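Unit 6: Reading Elemental Powers in Superhero Comics 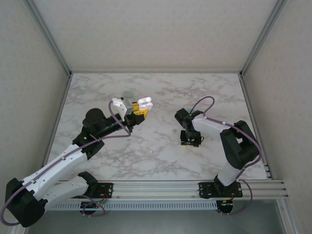
Photo: Praramau Media Library

We use cookies to remember your reading preferences. By continuing you accept our cookie notice.

Welcome back! Last unit was all about capes and secret names, and now we get to the fun stuff - water. Characters who control water turn up in nearly every big team book, and they're a great way to study how artists show something that has no fixed shape.

Start with the line work. In Delier, our main text for this unit, the artist draws calm water with long flat strokes and saves the thick, broken ink for fights. Look at pages 30 to 50 with the words covered up. You can follow the mood of the whole chapter from the waves alone, and I get excited about it every single time I teach it!

Next, limits. A hero who can move any amount of water, anywhere, leaves the writer with very little to do. Rusine handles this well: its lead can only move water she has touched (rain counts, which makes the rooftop chapter such a treat). Write down each time the rule comes up, and note whether we learn it from dialogue, from a caption, or just from what she does.

Then there's color. Older printings used one flat blue for sea, sky and costume, so the figures had to be held apart by outline. The reprint of Rusine adds green and gray, and a few panels read quite differently - the harbor panels most of all. Bring whichever printing you have and we'll put them side by side.

Terms for this unit: splash page, bleed, gutter, motion line.

Reading: Delier, chapters 4 and 6. Rusine, the rooftop chapter. Both are on the reserve shelf at Hughes Library.

To hand in by 09/03/2021: one page, drawn or written, in which a water hero solves a problem without a fight. Stick figures are completely fine - I love stick figures. Put your panel notes on the back.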